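We use cookies to understand how this site is read. By continuing to browse you accept their use.

On Keeping a Household Lending Shelf
Posted in June by Gwenllian Ellis

The lending shelf at Pumphrey has now been in operation for long enough that a written account of it seems appropriate. Several readers have asked how such an arrangement is set up, and I have until now answered each of them separately, at some length and not always consistently.

The principle is simple. Households in the building place on the shelf any object which they are content to lend, and other households may borrow it for up to 30 days. No deposit is taken. The borrower writes the name of the object and the number of their flat in the book, and crosses out the entry when the object is returned. The book has been replaced once, after an incident with a leaking radiator in which nearly all of the winter entries were lost. I would advise anyone beginning a similar scheme to keep the book on a hook.

At the outset I had expected that tools would form the greater part of the collection. In practice the most frequently borrowed objects have been a cake tin, a set of folding chairs and a carpet cleaner, in that order. The drill has been borrowed on very few occasions. Some 40 objects are listed at present, although the list includes a fondue set that has been absent since before Christmas and which I am reluctant to strike off.

Matters of condition have required more attention than matters of loss. It was agreed early on that objects should come back in the state in which they were lent, but views differ as to what this means. Tudur Bellis holds that a roasting tin need only be washed. Ilham Hidayat, to whom the tin belongs, holds otherwise — and has said so in the book, in capitals. The present wording asks that objects be returned "clean and complete", and I consider it adequate for most purposes.

Small items present a separate difficulty. Toys, stationery and kitchen oddments were at first placed directly on the lower shelf, where they migrated to the back and were forgotten. They were then sorted by type, which led to a prolonged correspondence on whether a pencil case was stationery or a bag. I now favour open containers with a small number of unlike things in each. A person looking for one object can see all of the others at a glance, and is rather more likely to borrow something they had not come for.
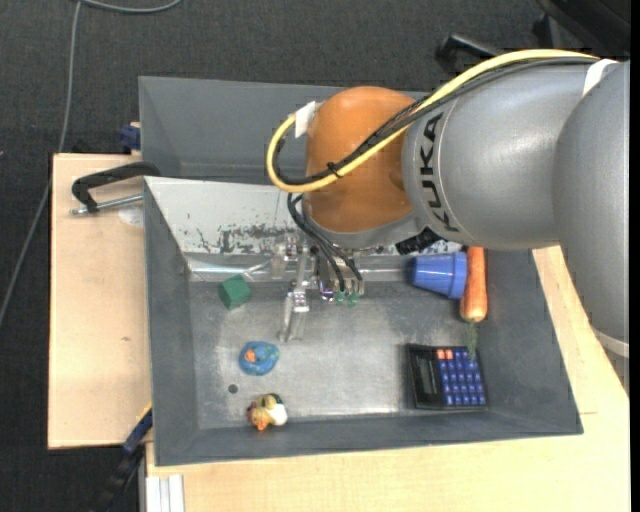 Weronika Kołodziej has written to disagree. Mixed containers, in her view, are suitable only where the same few people use them every week, and anyone new to the building will assume that they hold rubbish. She would prefer closed boxes, each with a written list on the lid, and she reports that her own stairwell has managed in this manner for six years without complaint.

I accept the point regarding newcomers. The lists are another matter. Every list I have attached to a lid has been accurate for one afternoon, and the task of correcting it has invariably fallen to me. A short trial of the two methods side by side may nevertheless be worthwhile, and I have offered Weronika the use of the upper shelf for that purpose until the autumn.

There remains the question of the fondue set. Any resident who has knowledge of its whereabouts is asked to return it to the shelf, with or without the forks. The entry in the book will be crossed out and no further enquiry will be made.

Subscribe to receive new posts by email. You may unsubscribe at any time.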